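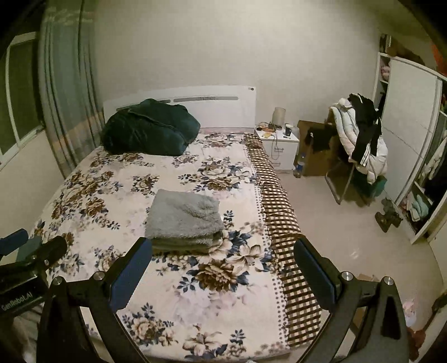 Judit Pintér wants the start rule written down before we do any more folding runs. Her point is that two people starting from "blanket folded, in the middle" will start from two different places, and the reviewers at Sadow then reject half of one person's runs for reasons neither could have known.

So, for the bedroom set at Nildale, in force from this evening:

Fingers fully open at the start, and hold still for a count of 6 before moving in. Same at the end, after release.

Approach from the foot of the bed. No reaching across from the side, even when it's easier.

Blanket goes down as a folded stack. Green bundle stays up by the headboard and doesn't get handled in this task.

Leave the chair, the nightstand and the wardrobe as they are. We agreed in March that rooms don't get tidied for a session and I'd like to keep to that. Exception is the floor on the side you walk. Shoes or a bottle where you put your feet get moved first, and you write down that you moved them.

Wipe the contact pads between blocks. Fleece sheds. Check the finger screws at the same time, by hand, no driver unless one turns.

Block length: the Hajdu sheet says 50 runs, Lajos Bodnár's draft says 48 so it divides by the 6 fold types. Going with 48. Will change the sheet.

Bad runs: do not delete on site. Mark as failed, one word for why (slip, miss, bump) and go on. Last block had 21 marked and I can't tell from the notes which were slips, so that column is useless for now. My fault as much as anyone's, I left it blank too.

Not settled: whether a run counts if the sheet underneath gets pulled up along with the blanket. Judit says fail. I say pass if the blanket ends up where it should. Lajos to ask Gotatberg what they do. Until then mark it "sheet" and leave pass/fail empty.

Curtains: leave them where they are between blocks. Write the time at the top of each block, it was missing on two.

Stopped 9:50 pm.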